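How do I get a worktop oil finish to cure evenly?
Posted Thursday, September 21, 2023 in Home & Workshop

I've just sanded a solid beech worktop and I'm so pleased with it! I went up to 240 grit, wiped it down and put on one coat of Skenia hard oil. Half of it looks lovely, the other half has gone patchy and a bit sticky. Do I sand it all back, or carry on with a second coat?

fernhollow
Don't sand it all back! Sticky patches mean too much oil was left sitting on top. Rub them with a white pad and a splash of fresh oil, leave it 30 minutes, then wipe off every bit you can with a cotton rag. Lay the rags flat outside to dry, they can catch fire if you scrunch them up.
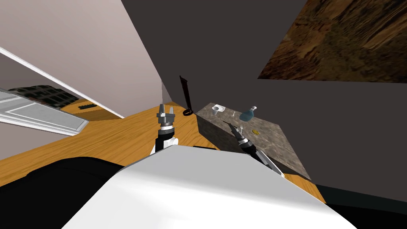 mossy_kettle wrote that 240 is too fine for beech anyway, and that stopping at 150 lets the oil soak in far better. I tried it on my next one and was thrilled, it drank the stuff up.

Tannin77
I use Trimumex, never had a problem.

plainedge
Agree with fernhollow. Give it a full day between coats and keep a window open. Second coat thinner than the first. You'll love it once it's hard!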